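**Call for participants: household textile wear study**
Posted Aug 6, 2019

Polia is looking for households to take part in a 15-week study of how blankets, sheets and towels age in ordinary use. The work is run from the Tasau site and covers wash shrinkage, pilling, colour loss and seam failure. Laboratory abrasion tests give repeatable figures but predict poorly how an item will look after a winter on a family sofa, and the study is meant to narrow that gap.

We need 63 households. Single occupants, couples, families and shared flats are all eligible.

## What taking part involves

- Each household receives a sealed pack of test items: two blankets, two sheet sets and four hand towels.
- Items are to be used as you would use your own. Do not set them aside for guests.
- Wash at the temperature given on the sewn-in label. Any domestic detergent is acceptable, but please keep to one product throughout.
- Record each wash in the paper log – date, programme, spin speed and drying method.
- Return one item of each type at week seven and the remainder at the end. Prepaid bags are supplied.

Expect to spend a few minutes on the log after each wash. Two short telephone interviews are held, one at the midpoint and one after the final return.

## Who can apply

Applicants must be 18 or over and have a working washing machine at home. Launderette users cannot be included in this round, as machine type and load cannot be controlled. Tumble drying is permitted but not required. Homes with pets are welcome; state the number and kind on the form, as hair is removed and weighed before inspection.

You should not apply if anyone in the household has a known sensitivity to wool or to reactive dyes. Fibre content is disclosed in full before you sign the consent form.

## Payment

Households completing the full period receive 600 in shopping vouchers, paid in two equal parts after each return. Those who withdraw before week seven keep any unreturned towels but receive no payment. Damage to test items is not charged. Stains, burns and tears should be noted in the log and the item returned unwashed.

## Data

Logs are stored under a household number only. Names and addresses are held separately by Uchida, who handle dispatch, and are deleted once the final payment has cleared. Results will be published in February in summary form.

## How to apply

Forms are available from the Tasau reception desk or by post. Completed forms go to Miyuki Maruyama, Textile Wear Study, Polia, Tasau. Applicants will be told the outcome by letter, and packs are sent out in the order that consent forms are received.
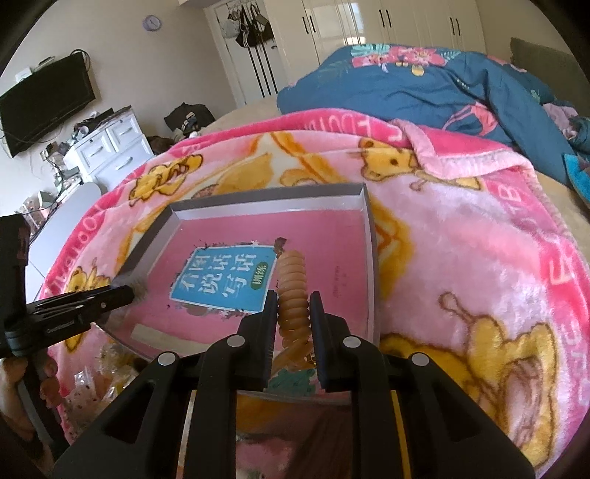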